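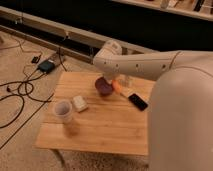 Maintained by Consuelo Ortuño and Normand Lévesque, Marnent. Last edited 23/06/2023.

Marnent tabletop set: equipment and budget notes

This README covers what we bought for the tabletop work, what we would buy again and what is still to be priced. The recordings have their own card in the data folder.

Bench
One white arm and gripper over a small square wooden table, on carpet. The objects are everyday things: a translucent white cup, a phone, small round items in purple-red and orange. Allow 280 for objects and replacements per year. Ours came out of petty cash at first and the receipts were a nuisance to match up.

Arm
Quoted by Gendimier and Erdem. We went with Erdem on delivery time. The Gendimier quote was cheaper but left out the power supply and the gripper cable, and with those added the gap was small. Ask for both as separate lines.

Cabling and power
Underbudgeted. Cables and a power adapter or power strip lie on the carpet to the left of the table. Floor trunking and a longer mains lead are on the April list, with roughly 2000 set aside for that and a second table. Jocelyn Carrier has the supplier details.

Spares
Keep two sets of gripper pads. Order code 1924 at Jornitz, minimum order one pack.

Not yet priced
- Service contract after the first year
- Storage for raw recordings
- Replacement table top, if the present one marks badly

Changes
Send corrections to Vitalii Ivanyshyn with the quote attached. Prices exclude VAT and are in euros. Quotes older than one budget year should be asked for again before they go into the sheet.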